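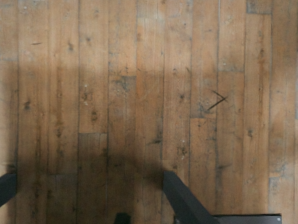
Eetu Ahonen wrote to ask why an arm that does nothing for a whole episode should be marked as having completed the task, and whether he could have a job on the same terms. Fair question, Eetu. The short answer is in known issues, and the long answer is most of this file.

Butel crate set, README
Release 2, replaces everything dated before 3 Oct 2023

What this is

Simulated episodes of two arms on one table with a crate of bottles. One arm works over the crate, the other stays parked off the side of the table until it is called. Each episode has a room view, a wrist view per arm, joint positions, gripper commands and a success flag. The room and the physics come from Zatden. The success flag came from us, and so did the fault.

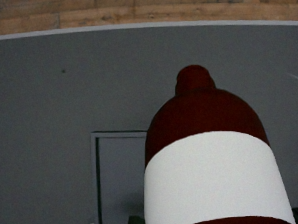

The flag is supposed to go true when a bottle has been lifted clear of the crate and held there for 30 simulation steps. In release 1 it was computed from the gripper command and the height of the wrist. It never looked at the bottle. An arm that closed on air and rose with confidence was scored as a success, and so was its parked partner, which inherited the flag through a shared field that Marjatta Oksanen had labeled "temporary" in September.

Known issues

1. False success. Fixed in release 2 by reading the bottle pose from the simulator. Flags were recomputed for all episodes. Please don't mix the old flags with the new ones, however much better the old ones make your policy look.

2. Frozen right wrist stream. In 11 episodes the parked arm's wrist view stops updating partway through while the joint log carries on. The rows are marked stale_wrist = 1. 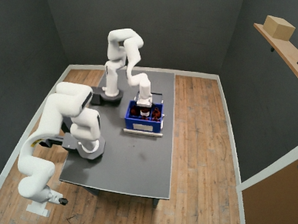
3. Wake-up jump. When the parked arm is called, the controller may send it the other arm's last target for one step. In simulation this costs you a twitch. On hardware it would send one arm straight at the other – do not replay these commands on a real pair. In 9 episodes the arms touched. Those are kept in the folder named contact, because the people at Skekport wanted them for their collision detector.

4. Units. Gripper width is in meters in the logs and millimeters in the config. We know.

Loading

Run check_flags.py before anything else. It exits with an error if it finds a release 1 flag, and prints the episode name. The Rautiainen loader works but drops the stale_wrist column without a word, so read that column from the raw table. 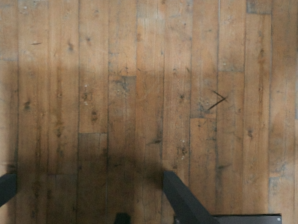

If you trained on release 1, retrain, or at least evaluate again against the new flags. Our own baseline went down by an amount that made for a quiet meeting. Filtering on gripper width alone won't rescue the old data: a missed grasp closes fully, but so does a bottle that slips out late, and the two need different labels.

Bug reports go to Marjatta, with the episode name and the loader version. Shared field removed, by the way. It lasted longer than the permanent ones.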